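Dandura Shared Workroom, Kovport
Tabletop Robot Station Checklist, with comments
Room 1107
Inspected by: Ursina Mayrhofer
Comments by: Ursina Mayrhofer, with replies from Nadège Besnard (room lead)
Date: 17 August 2020

Before we start

Thank you to everyone who kept their hands off the stations while I went around with my clipboard. I know these visits eat into a working day, and I do try to be quick, though anyone who has walked a room with me knows how that goes. The marks are the same as in June: OK, FIX (put it right before the next shift), and WATCH (fine today, please look again next time). Where I had more to say than a mark allows, and that was nearly everywhere, I have written it under the item.

Part A. People and reach

A1. Everyone working near the arms has had the room talk. OK
Comment: Signatures are all in the folder. The newest one is so neat that I asked Nadège whether it had been printed.

A2. Standing places are agreed before the arms are powered. WATCH
Comment: This is the item I care about most, so bear with me. The side across the table from the grippers feels safe, as the produce and the baskets are between you and the machine, and it is a very natural place to stand and watch from. It may still be inside the reach of an arm at full stretch. Please agree out loud who stands where, and say it again whenever the person at the keyboard changes. I would like everyone to keep 20 inches back from the farthest point an arm can reach, and to use the floor tape as a reminder once it has been checked against that distance.

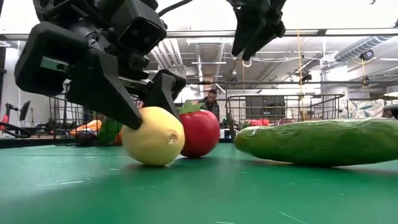

Do I have to stop both arms if I only need to reach past one of them?
Stop both of them, every time. The arms share one work area, and a paused arm can start again if its partner's program tells it to. Wait until both status lights show stopped, then reach in.

A3. Stop button can be reached from the operator's chair without standing up. OK
Comment: Tried it from the chair with my short arms, so I think we are all covered.

A4. Sleeves, lanyards and long hair are kept clear. OK
Comment: There is a dish of hair ties by the door now, which I think is a lovely idea, and I have stolen it for the Reisinger room.

Part B. Table, mats and objects

B1. Mat lies flat, with no curled corners or tears. OK
Comment: Scuffs and light scratches are fine. We only change a mat when a fingertip can catch on it, and at more than 2000 picks a month you should expect some wear. Run the back of your hand over it with the arms off. You will feel a lifted spot long before you see it.

B2. Baskets sit square on the mat and do not slide when nudged. WATCH
Comment: Wire baskets are light, and a gripper that comes down a little off will push one along quite happily. They passed my nudge, but only just. Nadège replies that she has rubber feet on order, and I said I would believe it when I heard the silence.

B3. Objects are whole, clean and the right size for the gripper. OK
Comment: Plastic produce does split at the seam after enough squeezing. Anything with a split goes in the discard tub, please, even if it is everyone's favorite.

B4. Loose papers and personal things are off the table before a run. FIX
Comment: A sheet of paper by the right-hand arm looks harmless, and most days it is. It can also slide under the base, or tempt somebody to reach for it in the middle of a move. Clip your notes to the desk instead. Mugs too, while I am being a nag.

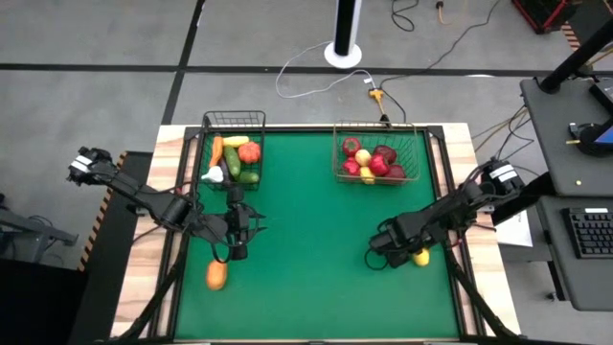
Part C. Cables and floor

C1. Arm cables have enough slack for the full motion and do not snag. OK
Comment: Move each arm slowly to its farthest point and back, with a second person watching the loops. Do it again after anyone has changed a gripper. Please don't tidy the loops so tightly that the joint has to pull on them.

C2. Power leads are kept off the walking path. FIX
Comment: Leads that loop across the floor near the far side of the table want a cable cover, and the adapter wants lifting off the floor. I have written this up on form 335 so that it gets a number and does not just live in my head.

C3. Hazard tape is clean and well stuck down. OK

Part D. Felt table

D1. Rail is sound and free of splinters or sharp trim. OK
Comment: People lean on a rail without thinking, so it gets more wear than the felt does. Nobody should be leaning on it, or have a hand over it, while the arm is moving at working speed.

D2. Closing force is set low for hard, round objects. OK
Comment: A ball that is squeezed off center will shoot out sideways. Check the setting in the Nista panel at the start of each shift, even if you were the last person to touch it.

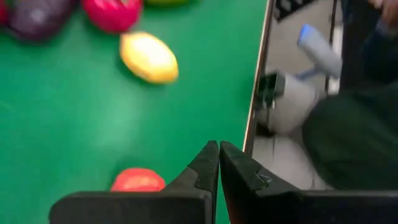
Felt table, item D2: gripper fingers beside the red-orange ball.

Part E. Two arms working together

E1. Shared zone is set in the software and tested at slow speed. WATCH
Comment: I will try to keep this one short. When two grippers meet over the middle of a table, the trouble is seldom a big crash. Far more often it is a fingertip that brushes the other arm's cable, or a small object pinched between them that someone then wants to pull free by hand. Run the meeting move at slow speed first, and run it again after any change to the mat, the baskets or where the arms are mounted.
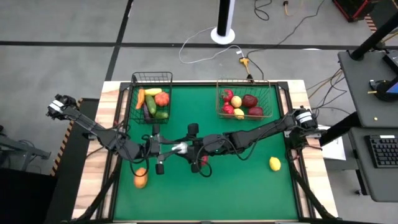

I would also like one person to call the move aloud the first time it runs at full speed, with a finger on the stop button. It feels a bit silly in a quiet room, I know, but you get used to it.

E2. Recovery after a jam is written down and posted. FIX
Comment: It is written down, and nicely too, but it is in a drawer. Please post it at eye level by the desk. The order is stop, wait, open the grippers from the panel, back one arm away, then clear the object.
Reply from Nadège: Posted before Ursina had finished her coffee. I used the large print.

Still open: B4, C2. Watch next time: A2, B2, E1.
Signed: U. Mayrhofer, N. Besnard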